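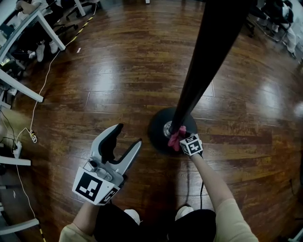 Can a robot do the ordinary chores around a house or a shop yet?

Only a few of them, and mostly the ones where the thing being handled is stiff, always in the same place, and nothing else is in the way. Cloth, cords and clutter are still mostly our job.

Hello everyone, and hello Trinh, it was so nice to see your name on the Wasimden list again after such a long quiet spell. I meant to write back with two lines and I'm afraid I've gotten carried away, so please put the kettle on or skip to the bottom as you like.

On 2020-06-19, Trinh Huỳnh wrote:
> My sister runs the alterations shop on Nindimier Street and a
> salesman has been in twice about a machine that would pick up,
> sort and hang the finished work. The price he gave her is $3000
> down and $374 a month after that, for five years. She asked me
> because I used to fix sewing machines, but this is well past me.
> Do these things work on real clothes? She would be happy if it
> just kept the floor clear of scarves and tape measures and wiped
> down the tables at closing. Any advice welcome, I told her I knew
> some people who like to talk about this. :)

Well, you do know some people who like to talk about this!

I spent the better part of my working life at Aoki, where we built folding equipment for hotel laundries, and I still follow the subject more closely than my wife would like. A hotel sheet is about the friendliest piece of cloth there is. It's flat, it's white, it's the same size as the one before it, and a person clips the corners in at the front end. Give the same equipment a scarf somebody dropped over a chair and it has no idea where to begin.

A child of four will pull a rag off a coat rack without thinking about it. Try to write down what she did, though, and you'll be at it all afternoon. She found an edge in a heap that has no particular shape. She pinched one layer, or maybe three, and it didn't matter to her which. If the rag was knotted around the pole she felt it pull back and changed her grip, and all the while she kept the rack from coming over on top of her. A rigid part you can measure once and be done with, but a soft one is a new shape every time you touch it.

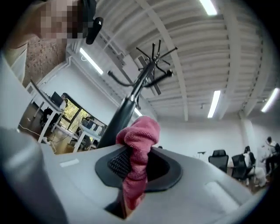 Holding on is the part that has come along nicely, I think. Soft pads with some texture to them will keep hold of a towel quite well, and you don't need a fancy hand with five fingers to do it (two good jaws will take you a long way). Knowing where to take hold, and what the cloth will do next, and whether you've also picked up the lamp cord, those are the parts I'd want to see with my own eyes in a shop as busy as your sister's.

So for the scarves and tape measures, I would say wait. For the hanging up, I'd ask the salesman whether his machine takes a garment out of a pile or needs somebody to hand it over, and I'd listen very carefully to how he answers. Skuro had a demonstration at the trade hall back in December, and I enjoyed it tremendously, but every shirt in it was already on a hanger when the machine got it, and a young fellow stood alongside to straighten the sleeves.

Wiping the tables is a closer call. A bare table is a fair job for a machine. A table with pins, chalk, a half-finished hem and your sister's coffee on it is another matter, and by the time she's cleared it all off she could have wiped it herself.

My advice, for what it's worth, is that she ask for a trial in her own shop at closing time, on a messy day, with no tidying beforehand. Have her drop a scarf by the foot of the coat rack and let the salesman show her. If he won't agree to that, she can hang on to her money, and do tell her I'd be glad to come by and keep her company for it.

Please write and let us know how she gets on. And Trinh, do you still have that old buttonholer? I have a cam here that might fit it.

Warmest regards to you both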